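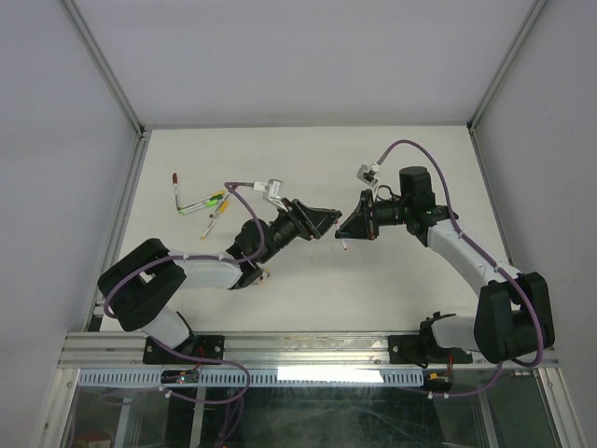 Reading time: 2 min

4.2 Setting up the water softener

The Trestik softener is supplied with the bypass valve fitted and set to BYPASS. Leave it in this position until step 9. Sections 4.2.1 and 4.2.2 apply to single-tank units only. For twin-tank units, go to section 4.5.

4.2.1 Filling and first start

1. Close the main shutoff valve and open the lowest cold tap in the building.
2. Check that the inlet and outlet arrows on the valve head match the direction of flow.
3. Push the drain hose onto the barbed fitting and secure it with the clamp supplied.
4. Run the hose to a floor drain or standpipe. Leave an air gap of at least two inches between the end of the hose and the drain.
5. Connect the overflow elbow on the brine tank to a separate hose. Do not join it to the drain hose.
6. Pour three gallons of water into the brine tank. Do this once only; later fills are automatic.
7. Add salt pellets up to the line molded inside the tank. Do not use rock salt or block salt.
8. Open the main shutoff valve slowly and let the tap run until the water is clear. Close the tap.
9. Turn the bypass valve a quarter of the way toward SERVICE. Wait until the sound of moving water stops, then turn it fully.

CAUTION: Opening the bypass valve quickly can push resin into the house pipes. If small amber beads appear at a tap, return the valve to BYPASS and see section 7.

NOTE: The first water drawn may be pale yellow. This is normal for new resin – let it run until clear before drinking.

4.2.2 Programming the controller

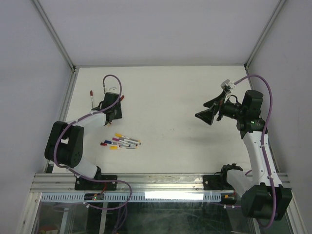
The controller must have a time of day and a hardness value before it will regenerate. Plug in the transformer. The display shows the software number, then 12:00 flashing.

1. Press SET. Use the arrow keys to enter the time and press SET again.
2. Enter the hardness in grains per gallon. If your test report is in milligrams per liter, divide by 17.1 and round up.
3. Enter the regeneration time. The factory setting is 2:00 a.m.
4. Enter the reserve in gallons. The factory setting is 205.
5. Hold SET for five seconds. The display shows the capacity left before the next cycle, for example 1,426.

The highest capacity the display can show on this model is 2,472 gallons. If dashes appear in its place, the hardness value is missing – repeat step 2.

NOTE: Settings are kept for 48 hours without power. After a longer outage, only the time of day has to be entered again.

To start a cycle by hand, hold REGEN until the motor runs. Use no water until the display returns to the time of day.

Replace the Nodach inlet filter every 2,000 gallons or each May, whichever comes first.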